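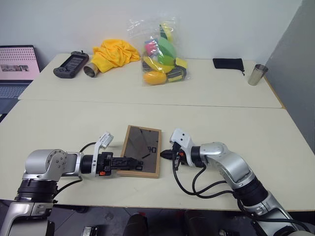
Speaker notes, library talk, June 3, 2023
"What to do with the family photos"

Start on time even if people still coming in. Thank Jonalyn Mangubat for the room. Phones off, bathroom left of the stairs.

Open with my aunt's boxes. 2,859 prints, four shoe boxes and a cookie tin. I counted them, took all of November. Pause for laugh. Ask who has a box like this at home. Wait for hands.

Point 1. Sort before you scan. Everybody wants to scan first. Don't. Piles by decade, then by person if you still have the energy. Blurry ones and the tenth shot of the same cake go in a maybe pile. You are allowed to throw out pictures!! Say it twice.

Point 2. Write on the back. Soft pencil, light hand, near the edge. No ballpoint, it presses thru. Full names. "Grandma" means nothing to somebody in fifty years, whose grandma?? Tell the Virgilio Saludo story (wedding group, three men all labeled "Uncle"). Keep it short this time.

Point 3. Sticky albums. The ones with the plastic flap. Dental floss behind the print, slow sawing. If it won't budge, stop and scan the whole page.
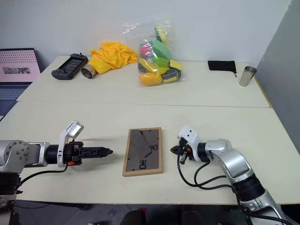

Point 4. Hanging them. Not in direct sun, not over the stove, not in the bathroom. Hang a copy, keep the orignal in the dark. Mat between the photo and the glass so it doesn't stick. Reynaldo will ask about UV glass. Yes it helps, no it doesn't fix a south window.

Point 5. Storage. Closet shelf in the part of the house you live in. No attic, no basement. Acid free boxes, I use the Dilevine ones, don't get into prices.

If time: the 88 slides from Malabanan, how we worked out the street from a shop sign. Skip if past 11:15.

Questions. Repeat them into the mic, back row couldn't hear last time. If someone asks about negatives: keep them, seperate sleeves, cool and dry.

Handouts by the door, printed 200. Sign-up sheet for the scanning day goes to Noelia Llorente, not me. Pick up cookie tin before leaving.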